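How a Camera Decides How Bright Your Photo Is

Exposure explained for readers aged 9 to 12
Written by Fotini Alexiou for the Skernumdale Young Photographers' pages

A photo is a record of light. The camera opens, light comes in, the camera closes, and whatever arrived in between becomes the picture. The total amount of light that is collected is called the exposure.

If too much light is collected, the picture is too pale. Photographers say it is overexposed. If too little is collected, the picture is too dark, and they say it is underexposed. Every camera, including the one in a phone, has to pick an amount before it takes each photo.

There are three controls that matter: the shutter speed, the aperture and the ISO. The first two change how much light gets in. The third changes how strongly the camera treats the light it has already collected.

The sensor

Behind the lens is a flat chip called the sensor. Its surface is covered with millions of tiny light collectors, laid out in rows. Each one measures the light that falls on its own small spot and passes on a number. A dark spot gives a low number and a bright spot gives a high number. The camera puts all the numbers back in their rows, and the result is the photo.

Each collector can only hold so much. Think of a bucket left out in the rain. Once it is full, more rain makes no difference, and you cannot tell afterwards how much more fell. A full collector records plain white. This is called clipping. Clouds often clip on a sunny day, and no amount of editing will bring back the shapes that were in them.

An almost empty collector has a different problem. Its number is so low that small errors in the measuring begin to show. Those errors look like specks or grain, and they are called noise.

Control one: shutter speed

The shutter is the part that lets light reach the sensor for a set time. On some cameras it is a pair of thin curtains that move. On most phones nothing moves, and the sensor simply starts measuring and then stops. The word "shutter" is used for both.

Shutter speed is written in seconds or parts of a second. A setting of 1/60 means one sixtieth of a second. A setting of 1/1000 means one thousandth of a second. The bottom number gets bigger as the time gets shorter, so 1/1000 is a much faster speed than 1/60 and lets in much less light.

Shutter speed also changes how movement looks. If something moves while the sensor is collecting, its light lands on one row of collectors and then the next. The thing is spread out in the photo. This is motion blur.

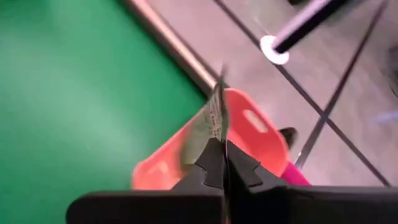

How much blur you get depends on four things: how fast the subject moves, how close it is to the camera, which direction it is going, and how long the shutter stays open. A runner crossing in front of you blurs more than a runner coming straight towards you. A bee close to the lens blurs more than an aeroplane far away, even though the aeroplane is travelling much faster.

The camera can move as well. If your hands shake while the shutter is open, the whole picture blurs, including the walls and the trees. You can check which kind of blur you have by looking at things that ought to be still. If they are sharp, the subject moved. If everything is smeared in the same direction, the camera moved.

Control two: aperture

Inside most camera lenses there is a ring of thin overlapping blades. They make a hole in the middle, and the hole can be opened wide or closed down. The hole is the aperture. Your eye does the same job with its pupil, which is large in a dim room and small in sunshine.

Aperture is written as an f-number, such as f/2, f/4, f/8 or f/16. A small f-number means a large hole. This confuses nearly everyone at first. The f-number comes from dividing the focal length of the lens by the width of the hole, and dividing by a smaller width gives a larger answer.

Here is the sum for a lens with a focal length of 50 millimetres. If the hole is 25 millimetres wide, 50 divided by 25 is 2, so the setting is f/2. If the hole is 12.5 millimetres wide, 50 divided by 12.5 is 4, so the setting is f/4.

The aperture also changes how much of the picture is in focus. With a large hole, only things at about the same distance as the subject look sharp. With a small hole, things nearer and further away look sharp too. The sharp zone is called the depth of field. Most phones have a fixed aperture, so on a phone you will usually not find this control at all.

Control three: ISO

ISO is a number such as 100, 400 or 1600. It tells the camera how much to boost the signal from the sensor. Doubling the ISO makes the photo twice as bright.

Boosting the signal boosts the errors along with it, so a photo taken at ISO 3200 will normally look grainier than one taken at ISO 100. Use a low ISO when there is plenty of light. Raise it when there is not, and when you cannot use a slower shutter speed or a larger aperture.

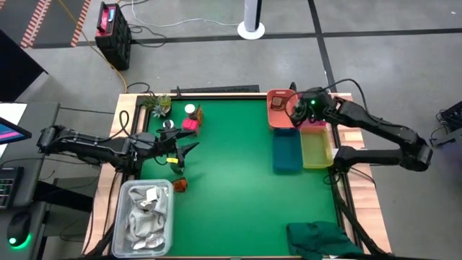 Stops

Photographers measure changes in exposure in stops. One stop brighter means twice the light. One stop darker means half the light. Going from 1/60 to 1/30 is one stop brighter. Going from ISO 200 to ISO 400 is also one stop brighter. Going from f/4 to f/2.8 is one stop brighter too, although the numbers do not look like a doubling — the area of the hole has doubled, and its width has not.

Stops let you swap one control for another. Suppose your photo looks right at 1/60, f/4 and ISO 200, but your dog will not keep still. You change the shutter to 1/120, which is one stop darker. To get the brightness back, you change the ISO to 400. The new photo will be as bright as the first one, with less blur and slightly more noise.

What the camera does on automatic

On automatic, the camera measures the scene and picks all the settings for you. It expects most scenes to average out to a middle grey, and it is often right. It gets snow wrong, because snow really is brighter than middle grey. The camera darkens it, and the snow looks dull. A black cat on a black sofa has the opposite trouble and comes out too pale.

You can correct this with exposure compensation. Look for a button or slider marked with a plus and a minus. Plus makes the next photo brighter and minus makes it darker.

Something to try

You need a camera or phone that lets you set the shutter speed, a chair or small table to rest it on, and a friend with a ball. Ask an adult before you download an app.

Rest the camera so that it cannot wobble. Set the shutter to 1/30 and take a photo while your friend rolls the ball across in front of you. Repeat at 1/125 and again at 1/500, with the ball going at the same speed each time. Leave the ISO on automatic.

Put the 5 best photos in order from most blurred to least blurred. Then zoom in on a plain part of the background in each one and compare the grain. Write the shutter speed and the ISO next to each photo. In most rooms the ISO will have gone up as the shutter got faster.

Words used on this page

Aperture — the hole in the lens that light passes through.
Clipping — when part of a photo is so bright that it records as plain white.
Depth of field — the range of distances that look sharp.
Exposure — the total light collected for one photo.
Noise — specks or grain caused by small errors in measuring.
Stop — a doubling or halving of light.

Next month: why indoor photos sometimes look orange, and what white balance does.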